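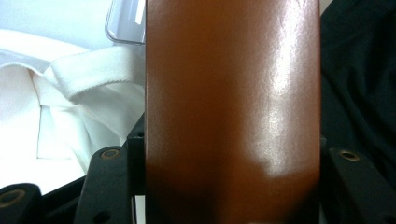
Walk leaders wanted – Hunt and Flestell paths

Posted June 16, 2018

Nelenell Walks needs people to lead short Sunday walks this autumn. Part time, paid per walk, would suit somebody retired or with shifts. Starts November, earlier if we get the leaflets back in time.

We have 13 walks to cover. Most are flat-ish. The Hunt one isn't, and the bottom gate floods, so boots please. Longest is the old quarry loop out past Flestell, allow the whole morning.

What you'd be doing:
Meeting the group at the car park, ticking names off, reading out the saftey bit
Leading at the pace of the slowest walker
Closing gates!
Sending us a few lines afterwards – stiles broken, dogs loose, bulls etc

You need to be able to read an OS map. First aid certificate would be good but we can put you on a course, we pay. Own transport really, the bus to Flestell doesn't run on Sundays. No dogs for leaders sorry, fine for walkers if on a lead.

Pay is per walk plus petrol, rates on the form. We can't pay for recce walks this year, we did ask.

More than 800 people came out with us last year and we had to turn some away, hence this advert. Route notes for all the walks are in the Husico office, ask at the desk for the green folder and please put it back after. Parking round the back, not on the verge.

To apply: pick up a form from the same desk or get one posted. Two refrences, one can be a friend. No CV needed. Say which Sundays you can't do, and wether you'd take a family group or adults only.

Informal chat then a trial walk with one of us. Anyone who led for us before 2016 needs to fill in a new form, the old ones have gone.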